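Dresham Straight Pole Kit, white

We've been putting these kits together at our Asville shop since spring, and I still get a little thrill when a set of white poles and tubes goes up in a bare corner and suddenly there's somewhere to hang a lamp, a curtain or a whole row of trailing plants! The Dresham is the plainest thing we sell and probably the one I'd keep if I could only keep one.

The idea is simple. You get straight white tubes, ribbed end caps and black connectors, and you join them into whatever shape your room wants. Rima Nassar, who runs our front counter, has one across her laundry nook in Arkham and keeps adding to it (her ceiling is sloped, so the adjustable connector earned its keep).

What you get
Main tube, white, 1360 mm
Slim rods, white, 1329 mm
Ribbed caps, white
Connectors, black
Hex key and a fold-out sheet with drawings

Price: $118 for the basic kit, $199 with the extension set. Spare caps and connectors are sold singly, so please don't throw out a good tube over a cracked cap.

Finish
The white is a soft one, a bit warmer than printer paper, and it wipes clean with a damp cloth. Black connectors are standard. We tried white ones in April and went straight back, the black just looks better at the joints.

Putting it together
Clear a patch of floor longer than the main tube and spread out some sheeting first, especially over tile. Lift the parts out of the foam one at a time and keep the foam until you're done, it makes a handy rest for the long pieces. Slide the connector on before you push the cap home. Snug everything by hand, stand it up, check that it's straight, then tighten. 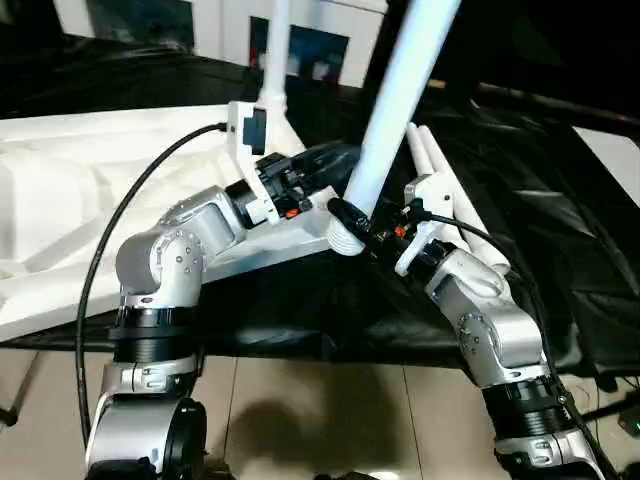

Care and spares
Retighten the connectors after the first week and again whenever you move the kit. For odd lengths write to Reijo Harju at the shop, he cuts to order and loves a strange request.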